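Rinddale Teaching Laboratory
Bench and glassware check, wet chemistry room
Date of check: 21/07/2020
Checked by: Oanh Tôn. Read and signed by: Murali Bangera.

The list is the same one we use since December. I write OK, NOT OK or WATCH, and after it my comment. Please read also the comments at the OK points.
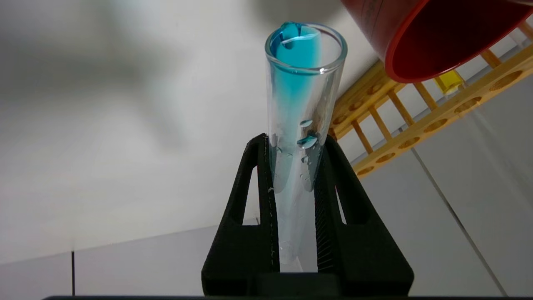
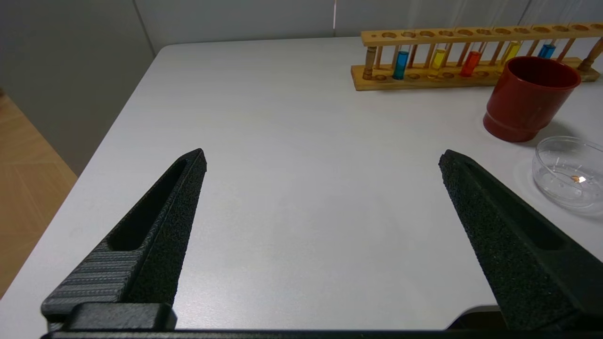
1. Glass tubes, condition: OK
I turned every tube under the lamp and passed a dry cloth over the mouth. No chips found. If the cloth catches on the glass, put the tube in the broken glass bin, even when you cannot see the damage.

2. Glass tubes, cleanliness: WATCH
Colored liquid must not stay on the inside wall or at the mouth after the work is finished. It becomes hard to remove when it dries. Rinse three times with tap water, one time with distilled water, then put the tube upside down on the drying pegs. Drops on the outside must be wiped before the tube goes back in a rack, so the next person does not have to guess what they are.

3. Racks: OK
The wooden racks are allowed for one more year. Vinh Lục asked if we can change them to plastic ones from Skaken, and the request is with the office. Until the answer comes, no wet tubes in wooden racks overnight. I looked in the holes for stains and for splinters. One hole was rough and I sanded it.

4. Bench tops: OK
Wiped, no cracks, no sticky places. Racks stand back from the front edge, please continue like this. Bags and phones stay on the shelf by the door.

5. Floor: WATCH
The wood floor is easy to damage with water. Any spill must be dried at once with paper, not with the mop. Near the sink I found one board a little raised. Ánh Tạ has written it in the repair book.

6. Labels: NOT OK
Two bottles in the cupboard had only a first name and no content. I removed them from use. A label needs the content, the strength, the date and the full name of the person. Uyên Đỗ will print new labels.

7. Eye wash: OK
Water ran clear. The cover was stiff, but it opens with one hand.

8. Gloves and goggles: NOT OK
We should have 40 pairs of goggles and I counted 32. Four of these have a weak strap, I put them in a separate box. The Konix gloves in size small are finished. The large size is enough for the next course.

9. Waste bottles: OK
The 2,000 ml bottle for metal salts is half full. Change it when the liquid reaches the line on the label. Do not wait until it is full.

To be done before the next check: points 6 and 8. When you finish something, write your initials beside the point on the paper copy at the door.

O. T.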